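4.2 Where people put things in a crate

I went into this part of the study expecting the pegs to do most of the work. Beatriz Carrilho and I had gone through 184 crate layouts from the Lonora kitchens by October, and I'd more or less written the paragraph in my head already (plates in rows, cups at the edges, done). Well, no! What we kept seeing was crowding. Dishes bunch up on one side and the rest of the crate stays bare, even when there are plenty of pegs going spare. Figure 3 is a lovely case of it, and I've used it in every talk since.
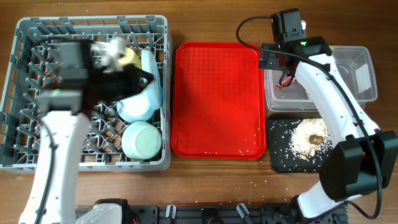
Figure 3. Grey dish crate with cups, a bowl and an upright plate gathered along the right side; red tray alongside.

The plate is the tidy one, up on its edge as you'd hope. The bowl has ended up tilted among the pegs, and the mint-green cup lies at an angle in the corner with its base mostly upward. We coded this sort of layout as "one-sided", which took in 70 of the full set. Evangelia Andreadis wanted a separate code for tilted bowls and we argued over it for ages – I gave in after we recoded 20 layouts together and hers was simply easier to use. Cups were harder to agree on, and I come back to them in 4.3.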